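Briltedby Touch Football Comp: Frequently Asked Questions

Everything we get asked at the start of the season, usually by text, usually after 10 pm. Please read it before you message Sihan.

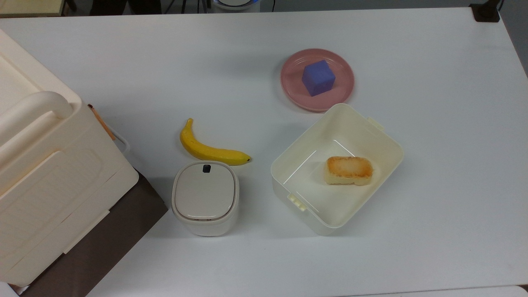

When does the season start?
First week of December, with a break when half the town goes to the coast. Games kick off at 6.15 pm and 7.05 pm. The draw goes up at the clubhouse and on the website, and the website is the one to believe.

How many teams are there?
We cap it at 18. Last summer we let in a nineteenth out of kindness and spent eleven rounds explaining the bye.

What does it cost?
It's $400 a team, paid before round one. You can split that however you like among your players. We won't be chasing your cousin for his share.

How many players do I need?
Six on the field, up to 14 on the team sheet. You can start with four. You can't start with three, even if one of them is very fast.

Can I play for two teams?
Only in different grades. Wearing a hat doesn't make you a different person, and the referees have all seen it tried.

Do we need matching shirts?
Same colour, with numbers on the back. Numbers made of electrical tape are fine until they peel off, at which point you're asked to leave the field and find some more tape.

Who won last year?
Durán, 7-6 over Costimus, on a touchdown that Costimus would still like to discuss. The result stands. Please stop attaching video.

What happened to Meson?
They've dropped to B grade at their own request. Their captain, Zixuan Kong, describes this as a rebuild. The average age of the rebuild is 43.

Can I appeal a referee's decision?
You can put it in writing within two days. In the life of the comp we've had 23 appeals and upheld one, and that was a scoring error the referee had already owned up to.

What if it rains?
We play. If there's lightning, or the council shuts the ground, we don't, and both teams get two points. A damp forecast and a good show on telly is a forfeit.

What does a forfeit cost?
Fifty dollars, plus whatever the other team says about you at the canteen.

Are metal studs allowed?
No. Moulded soles or runners only, checked before kick-off.

Is there parking?
Yes, behind the eastern goalposts, which is also where the conversions from the junior rugby land. Park where you like, but we've warned you.

How do I register?
Send your team name, grade and a contact number to Sihan Shao, or post the form to PO Box 667, Briltedby. Team names have to be printable. If you're wondering whether yours is, pick another one.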